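Handarbeit gehört in die Wertung

Ein Plädoyer für eine andere Bewertung studentischer Robotikprojekte

Wer an einer technischen Fakultät ein Projektseminar zur Robotik verantwortet, kennt die Abschlusspräsentation und ihre Dramaturgie. Eine Gruppe tritt nach vorn, startet ihr Programm, und im Hörsaal wird es still. Greift der Arm den Becher, gibt es Applaus und eine gute Note. Greift er daneben, folgt eine Erklärung, der kaum noch jemand zuhört. In unserem Seminar Plendora haben wir über mehrere Jahrgänge nach diesem Muster geprüft. Ich halte es inzwischen für verfehlt.

Der Grund liegt in der Arbeit, die der Vorführung vorausgeht. Im vergangenen Durchgang waren 29 Studierende eingeschrieben, verteilt auf sechs Gruppen. Die meisten Gruppen ließen ihre Systeme aus menschlichen Vorführungen lernen: Eine Person führt zwei Handgreifer über den Tisch, öffnet, schließt, legt ab und beginnt von vorn. Diese Tätigkeit nahm in manchen Wochen bis zu fünf Nachmittage in Anspruch. In der Prüfungsordnung kommt sie nicht vor. Bewertet werden dort das Konzept, der Programmcode, der schriftliche Bericht und die Vorführung.

Die Folgen sind absehbar. Studierende verteilen ihre Sorgfalt dorthin, wo sie honoriert wird. Das Aufzeichnen der Vorführungen gilt als Fleißarbeit und wird an diejenigen abgegeben, die sich beim Programmieren weniger zutrauen. Farzana Dewan, die das Seminar als Tutorin begleitete, hat mir zu Recht entgegengehalten, dass damit eine Rangordnung innerhalb der Gruppen entsteht, die fachlich durch nichts gedeckt ist. Ein Modell, das aus hastigen Bewegungen lernt, wird hastige Bewegungen wiedergeben. Kein nachträglicher Eingriff in den Code behebt diesen Mangel vollständig.

Gegen eine Aufwertung der praktischen Aufzeichnung werden im Kollegium im Wesentlichen zwei Einwände vorgebracht. Der erste lautet, manuelle Geschicklichkeit sei keine akademische Leistung. Mein Kollege Ľubomír Michalík vertritt diese Auffassung mit Nachdruck, und sie verdient eine ernsthafte Antwort. Zu beurteilen wäre freilich die Planung: Welche Ausgangslagen werden berücksichtigt? Wann wird eine Aufzeichnung verworfen, und nach welchem Kriterium? Wie wird dokumentiert, dass der Aufbau zwischen zwei Sitzungen verändert wurde? Es handelt sich um Fragen der Versuchsplanung, die in jedem physikalischen Praktikum selbstverständlich zum Prüfungsstoff zählen.

Der zweite Einwand betrifft die Überprüfbarkeit. Eine Vorführung im Hörsaal könne jeder beurteilen, die Arbeit am Tisch dagegen sehe niemand. Dem lässt sich abhelfen. Die Gruppe um Tanko Edet und Onyekachi Shehu hat aus eigenem Antrieb ein Arbeitsprotokoll geführt, in dem auch die misslungenen Durchgänge verzeichnet und begründet sind. Ich habe selten eine studentische Unterlage mit größerem Gewinn gelesen.

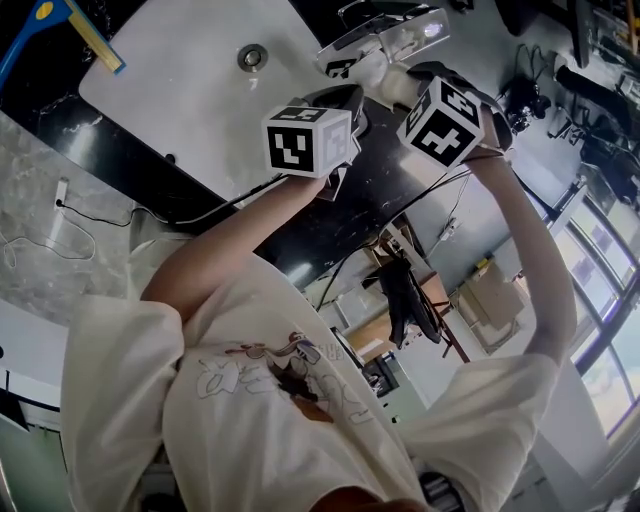
Arbeit mit zwei Handgreifern im Seminar Plendora. Auf den Greifern sitzen Würfel mit Schwarz-Weiß-Markern.

Mein Vorschlag für die Beratung im Juli ist daher begrenzt und konkret. Das Protokoll der Aufzeichnungen wird Pflichtbestandteil der Abgabe und geht mit gleichem Gewicht wie der Programmcode in die Note ein. Jedes Gruppenmitglied übernimmt einen Teil der Vorführungen selbst und zeichnet dafür namentlich. Die öffentliche Präsentation bleibt erhalten, verliert jedoch ihren Charakter als alleiniger Prüfstein.

Obaidul Gazi hat angeregt, die Regelung zunächst für zwei Semester zu erproben und die Protokolle den nachfolgenden Jahrgängen zugänglich zu machen. Dem schließe ich mich an. Offen ist noch, wie mit Gruppen zu verfahren ist, die vollständig in der Simulation arbeiten. Für sie wäre ein gleichwertiger Nachweis zu bestimmen, und hierzu erbitte ich Vorschläge aus den beteiligten Lehrstühlen.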